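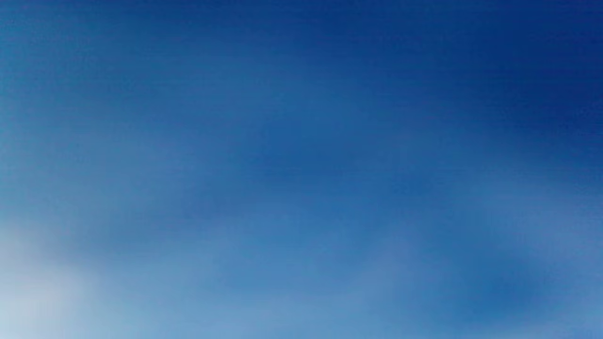

Scan-and-Bag Recording: Frequently Asked Questions

By the Stevton data desk
5/4/26
63 shares | 4 comments

What are we collecting?

Recordings of a person scanning small boxes and putting them in a plastic bag. Each recording is one example, and the Westura model learns from the examples. It gets hand positions from the trackers and video from the head camera. We have 641 accepted examples so far and want around 3,000 before the next training run.

Do I need any experience?

No. If you have used a store checkout you know the task. Plan on an hour of practice before anything you record is kept.

What do I wear?

Black gloves, a controller strapped to the back of each hand, and a module on each wrist. Take off rings and watches and roll your sleeves up past the module. The straps should be snug. If a controller slides when you shake your hand, stop and tighten it -- a shifted controller spoils every example after it, and we can't correct that later.

What is one example, start to finish?

1. Rest both hands on the table until you hear the tone.
2. Open the bag and lay it down with the mouth facing up.
3. Pick up the scanner in your left hand.
4. Take a box from the basket with your right hand and turn the barcode toward the scanner.
5. Scan, then put the box in the bag.
6. Repeat until the basket is empty, put the scanner down, and rest your hands again.

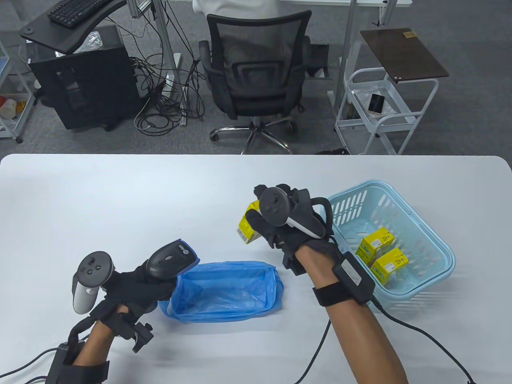 Scanner in the left hand, box in the right, with the barcode side turned to the left.

I'm left-handed. Can I swap?

Not on this task. The Bosman station is set up for the scanner on the left and the basket on the right. We may add a mirrored version later in May.

How fast should I go?

Your normal pace. Please don't slow down to be helpful. The model copies timing as well as motion, and slow recordings gave us a slow robot on the last task.

What if the scanner doesn't read?

Tilt the box and try again. Keep recording. Retries are useful as long as you end with a good scan. If it fails three times on the same box, press the pedal and mark the example "scanner."

What if I drop something?

On the table: pick it up and carry on. On the floor: press the pedal, mark it "drop," and reset.

Why does the bag get so much attention?

It's the hardest part for the model. Boxes keep their shape and bags don't, so we need many different ways of gripping, spreading and opening one. Don't smooth it out the same way each time. Crumpled is fine.

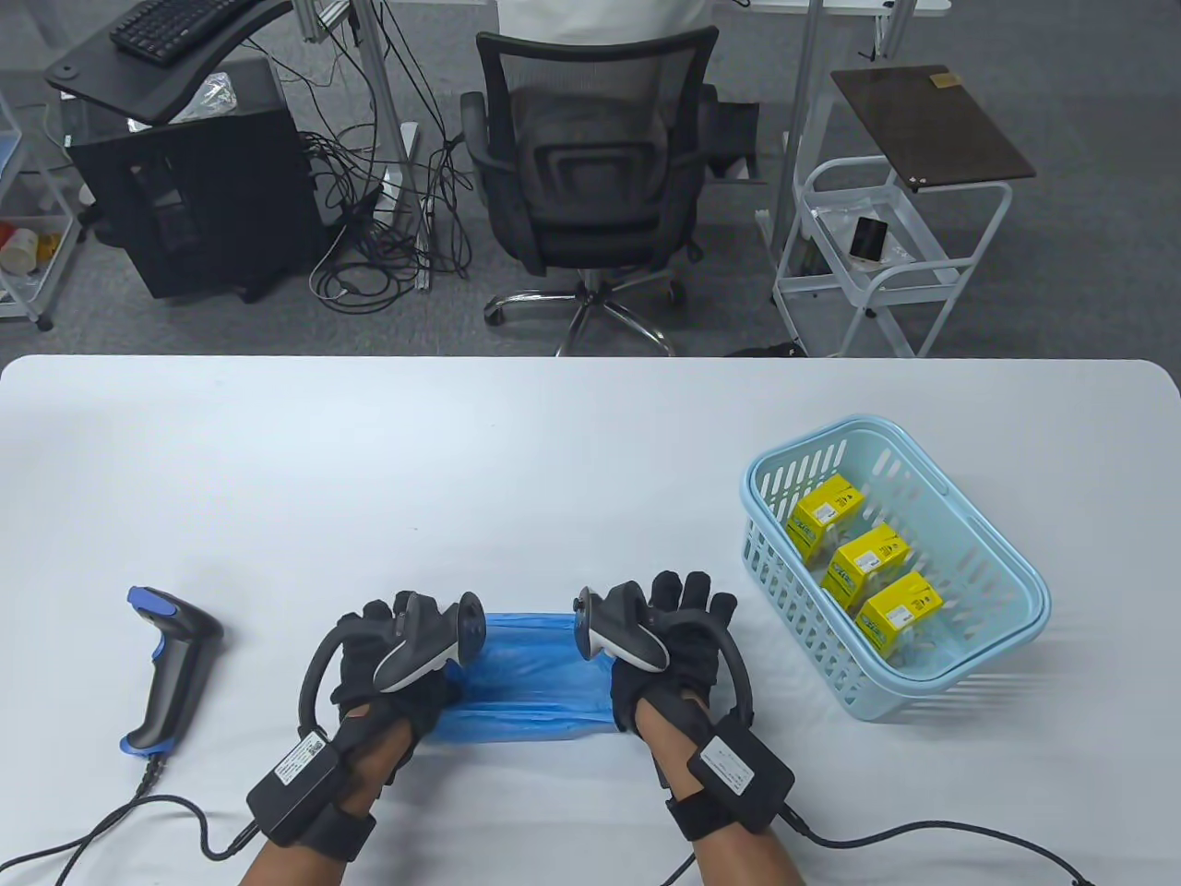
Both hands on the bag, scanner set to one side.

Where do the cables go?

Out to the sides, clear of the basket and the bag. Check them at every reset.

Why was my example rejected?

We turned down 63 in the first round. Most had a hand out of view or a missing rest position at the end. The reason is listed next to the example in Plaltel, under your station number.

How many do I record per shift?

There is no quota. Batches close at 100 examples and can be shared between two people. Take a break whenever your wrists get tired, and log out of the station when you do.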